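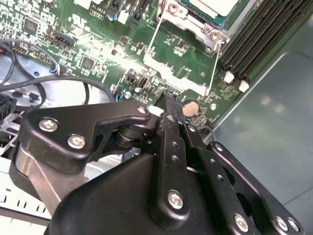
Old workstation forgets the time and BIOS settings, do I have to pull the board to fix it?

Silham Community Help > Desktops and Workstations
Posted 2 Dec 2020
Viewed 378 times

Junpei Oda
Hi all, first time posting in the hardware section so go easy on me. I bought a used tower from an office clear-out place called Nultudau back in August and it's been great except for one thing. Every time I switch it off at the power strip overnight it comes back up thinking it's years ago, gives me a beep and a message about the clock, and all my BIOS settings are back to default. If I leave it plugged in it's fine.

I'm guessing coin cell battery? I can see it on the board, it's right there in the open once the big stuff is out of the way, so I don't think reaching it is the hard part. What worries me is that I got carried away and took the CPU cooler off too (I wanted to clean the dust out of the fins, they were disgusting). So now I'm looking at a bare processor with smudges of old thermal paste on it and wondering what I've started.

So, a few things in one go, sorry:
Can I swap the battery with the board still screwed into the case?
Do I need to get every last trace of the old paste off before I put new stuff on?
While I'm in there, should I take the memory out and put it back, or leave it alone? It all shows up fine in the system info.

The shop wants $149 to "service" it, and for a battery that seems wild to me. Second photo is the memory and the processor from a bit further back, if that helps anyone.
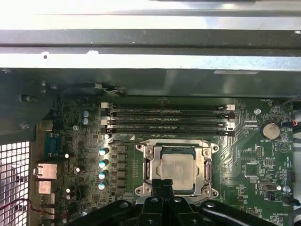
Nuvham
Oh, you're in good shape! Those are exactly battery symptoms. Leave the board where it is, there's no reason at all to unscrew it from the chassis for this.

Shut down, pull the power cord out of the back (don't just flip the strip), then hold the front power button in for ten seconds or so. Touch some bare metal on the case before you go poking around. Then look at the edge of the battery holder. Most of them have a little spring clip on one side, and you push the clip away from the battery and it pops up by itself. If you don't see a clip, slow down and look again before you pry, I snapped a holder once doing it in a hurry and ended up soldering a new one on (badly). Plastic tool or a fingernail, please, no screwdrivers near that board.

It's very likely a CR2032 but read the number on the old one when it's out. Same side up going back in, usually that's the + side facing you. Then boot, set the date and time, redo your BIOS settings and save. I always take a phone picture of every BIOS page first, so if it'll still hold your settings while plugged in, do that before you yank the battery. Boot order and SATA mode are the two that bite people. My own box wouldn't find Windows until I put the SATA mode back the way it was, and I lost a whole Sunday to it.

On the paste: yes, clean it. You want the metal lid of the processor clean and the bottom of the cooler clean too, people forget that half. Isopropyl alcohol, the strongest the drugstore has, on a coffee filter or a lint-free cloth. Wet the cloth and not the chip. Leave the processor locked in its socket while you wipe, don't touch that lever. Faint staining that won't come off is nothing to worry about. Then a pea-sized blob in the middle, cooler straight down, and tighten the screws a little at a time in a criss-cross.

And don't power it on without the cooler, not even for a quick look at the clock!

Lau
just buy the battery, couple bucks. 149 lol

I'd leave the RAM alone. Mine has 128 GB in it and I "reseated" everything one time for no reason and then it wouldn't post until I'd done it all over again. If you do pull one, open the latches at both ends first and put it back in the same slot.

Junpei Oda
Thank you both!! Battery's ordered along with a tube of paste, and I'm leaving the memory exactly where it is. One more for Nuvham: after the cleaning, what should the CPU fan be doing when it's just sitting there? It used to sit at 2,000 rpm all day even with nothing open.

Nuvham
With clean fins and fresh paste I'd expect it to calm down some. Check it again after it's been on for half an hour. If it's still loud, look in the BIOS for a fan setting before you blame the cooler, some of these office machines come set one notch up. And make sure you plugged the fan cable back in, ask me how I know.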